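Getting past the first phone call

Most people who lose out on a job at the telephone stage never find out why. Tolera Kumsa has spent years on the other end of those calls, first hiring for the parts supplier Plodimero and now running a small job-search advice service, Whitlock, in Zidanach.

He spoke to us on April 27, 2024 about what goes wrong in the first call and how to prepare for it.

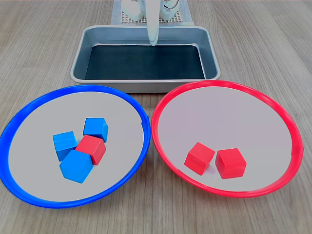
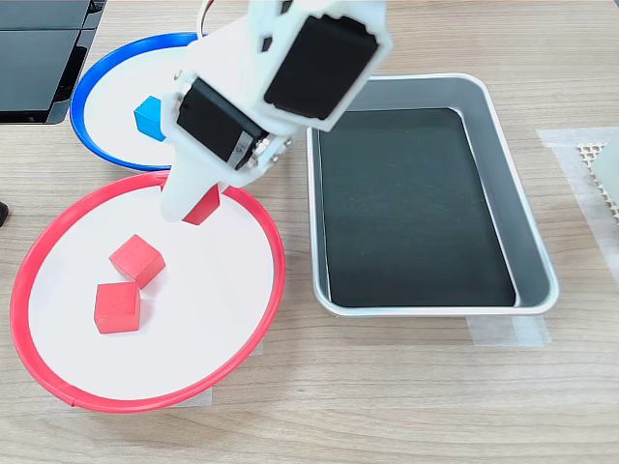

How long does a first call usually last?

Fifteen minutes is normal, Kumsa says, and a good part of that goes on practical matters such as notice periods and travel. "You might get to speak for half of it. People prepare as if they had an hour."

His advice is to write down three things you want the caller to know and keep them next to the phone. They should be things you have done in a job, with a result attached. "If you cut the waiting time for repairs, tell me what it was before and what it was after," he says.

At Plodimero he once had roughly 600 applications for a single round of trainee posts. He and a colleague phoned 300 of the applicants. Many sounded as though they had forgotten which firm they had applied to.

"I don't blame them, they had sent off dozens," he says. "But keep a list. Put the firm, the job title and the date on it, and save the advert, as it may be taken down before anyone rings you."

If the call comes at a bad moment, he suggests asking for another time. He never marked anyone down for that. What he did mind was a candidate trying to talk on a bus and missing every second question.

On pay, Kumsa tells clients to have a range ready and to say it without apology. One client, applying to the haulage firm Cullent in September, was asked the figure in the first minute and said she would take anything. "They offered her the bottom of the scale. It took her a long time to get that back."

He also thinks people should ask what happens next before they hang up, and when they can expect to hear. If that date passes, a short email is fine. He would leave it a week before sending a second one, and carry on applying elsewhere in the meantime.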